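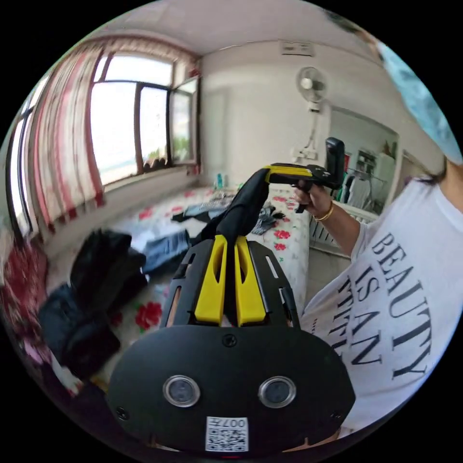 Clothes folding is the practice of doubling garments over on themselves so that they take up less room and can be stored flat, upright or in a stack. It is usually the last stage of doing laundry, after washing and drying and before putting away. In most homes it takes place on whatever flat surface is free, very often a bed. The practice has gathered a large body of advice, much of it sold in the form of books, boards, boxes and courses, and a good part of that advice rests on little more than the preference of the person giving it.

Surface

A bed is a common folding surface. It is wide, it stands near the closet, and it will hold a whole load at once, including the part not yet dealt with. Guides to housekeeping tend to recommend a table instead, on the grounds that a mattress gives under the hand and makes a crisp crease harder to press. This is true as far as it goes. Few people need a crisp crease in a sweatshirt, and a table large enough for a pair of adult jeans laid full length is not found in every apartment.

It is sometimes claimed that folding on a patterned sheet slows the work, as dark or printed garments are harder to pick out. No good evidence has been offered for this. Black clothing in a heap is hard to tell apart on any background, and the trouble lies mostly in finding where one piece ends and the next begins.

Sorting

Most written methods call for sorting before folding, by owner, by type or by drawer. In practice many people pull the nearest item from the pile and decide what it is afterward. Supporters of sorting say that it saves time. The saving depends on the load: a basket of 10 shirts needs no sorting, while a mixed family wash may well repay it. Claims that sorting cuts the job in half appear in several sales booklets and are not backed by any described test.

Methods by garment

Jeans and other trousers are normally folded lengthwise, one leg over the other, and then across into halves or thirds. Denim holds a fold under its own weight, which makes jeans the easiest item to finish and the one most often done first.

T-shirts are folded by turning in both sides and bringing the hem up to the collar. A printed shirt may be folded with the design outward so that it can be recognized in a drawer. The often repeated warning that folding across a print will crack it is hard to assess. Prints crack with age, heat and washing, and a fold line may only be where the damage shows.

Jackets are poor candidates for folding. Zippers, linings and padded sleeves resist lying flat, and the result tends to open again when set down. Hanging is the usual answer, though a jacket is also frequently left on top of the pile until everything else is done.

Thin stretch fabrics slide and curl at the edges. It helps to hold such a piece up by two points and let it hang straight before laying it down. Two people can do this faster with bed linen, but for small clothing a second pair of hands is of doubtful use.

Upright folding

In upright folding, each garment is reduced to a small block and stood on edge in a drawer. Its promoters say it doubles the space available. The volume of cloth is of course the same, and the gain comes from filling the drawer to the top, which a stack can also do. The real advantage is that every piece can be seen. The drawback is that the row falls over once a few pieces have been taken out.

Products

Folding boards are hinged plastic panels that turn a shirt into a rectangle of fixed size. The Stidar board, a typical design, is advertised as lasting for 1,000 folds, a figure given without any account of how it was reached. The Bindow drawer divider is meant to keep upright rows from collapsing and works about as well as a shoebox lid cut to fit. The Pamby system combines a board with 2 sizes of box and a printed chart, and assumes that its owner will throw out any garment that fits neither.

The Cárdenas fold, a method for long sleeves in which the cuffs are tucked into the body, is taught in some workshops as a traditional technique. No early source for it has been produced, and the same tuck appears without a name in ordinary sewing manuals.

Effect on clothing

Folding is widely said to make clothes last longer. Heavy knits do keep their shape better folded than hung. For most cotton and denim the difference is small next to the wear caused by washing and drying.

See also: Closet; Ironing; Laundry; Wardrobe

Contact us | Copyright, all rights reserved | Back to top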